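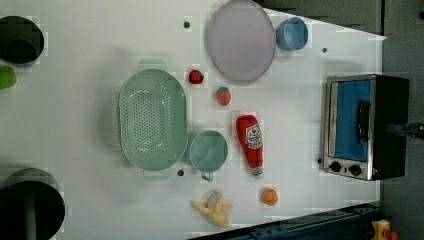 Arbeitsplatz Handolon von oben, Greifer am Spielzeugofen

Greifer bleibt nach Kontakt mit dem Ofen stehen: Fehler beheben und Arm freifahren

Die Anleitung gilt für den Küchentisch der Zelle Handolon mit der Steuerung von Prorimmont. Der Fehler tritt meist auf, wenn der Greifer seitlich an den Spielzeugofen fährt und der Ofen dabei ein Stück verrutscht. Die Steuerung meldet »Kraftgrenze Achse 3« und hält den Arm an. Ein Neustart allein hilft nicht, die Meldung kommt beim ersten Fahrbefehl wieder.

Vor dem Eingriff

Not-Halt drücken und den Freigabeschalter auf Hand stellen. Erst danach in den Arbeitsbereich greifen. Den Greifer nicht von Hand aufbiegen – die Finger stehen auch nach dem Halt noch unter Spannung.

Arm freifahren

Den Ofen mit einer Hand auf der Tischplatte festhalten und vom Greifer wegschieben, bis ein Blatt Papier dazwischen passt. Hand aus dem Bereich nehmen, Not-Halt lösen, Meldung quittieren. Im Handbetrieb den Arm mit der kleinsten Geschwindigkeit vom Tisch wegfahren, zuerst waagerecht, dann nach oben. Wer zuerst nach oben fährt, hebt unter Umständen den Ofen mit an.

Das Geschirr und das Spielobst können liegen bleiben, solange der Fahrweg frei ist. Sieb, Teller und Becher nur wegnehmen, wenn der Arm darüber schwenken muss.

Ursache prüfen

In Fitzgerald das Protokoll der letzten Fahrt öffnen und die Kraftkurve von Achse 3 ansehen. Ein kurzer Ausschlag am Ende der Bewegung spricht für einen Anstoß am Ofen. Steigt die Kurve dagegen schon vorher langsam an, schleift meist das Kabel am Handgelenk. Dann den Arm stillsetzen und das Kabel neu verlegen.

Ofen neu einmessen

Ofen an die Sollposition zurückstellen und die Position in Nustetano neu aufnehmen. Die alte Position nicht überschreiben, sondern als 2 speichern. Den Anfahrabstand auf 100 mm setzen, die Wartezeit vor dem Greifen auf 2000 ms.

Probefahrt mit offenem Greifer starten, eine Hand am Not-Halt. Kommt die Meldung nach drei Fahrten nicht wieder, den Schalter auf Automatik zurückstellen und den Vorfall im Zellenbuch eintragen.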